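How I stop my desk turning into a dumping ground

I've worked from the box room for a few years now, and for most of that time the desk was where things went to die. Post, mugs, chargers for phones I no longer own (why do we keep them?). So I came up with a reset I can do on a Friday before I shut the laptop, and it's stuck!

Start by taking everything off. Yes, everything, even the lamp. Pile it on the floor or the bed and give the top a wipe with a damp cloth and a drop of washing-up liquid. Dry it with an old tea towel, or you'll get smears, especially on a white desk.

Next, sit down in your chair and stretch your arms out. Whatever you use every day goes inside that reach. For me it's a notebook, one pen pot and a drink. Everything else has to earn its spot, and my stapler didn't.
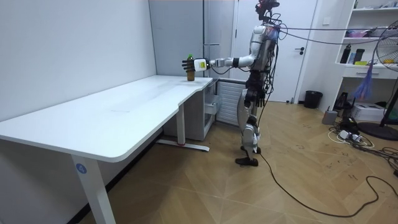
Paper is the hard bit. I use a single tray, and when it's full I have to deal with it before I'm allowed a cup of tea. My friend Olga swears by three trays with labels, but I tried that and just ended up with three piles.

Then the cables. Unplug the lot, untangle them and only plug back in what you need. I tie mine with those reusable fabric strips (a pack of 72 was silly, I'll be using them until I retire) and run them down the back leg. If your desk is L-shaped, send them into the corner, where your knees won't catch them.

Last of all, put a small bin within arm's reach. Mine used to be by the door and I missed every time.

The first go took me most of an evening, but now I'm done before the kettle's boiled. Drawers are a different story and I'll do those in another post, once I've found the key to the bottom one.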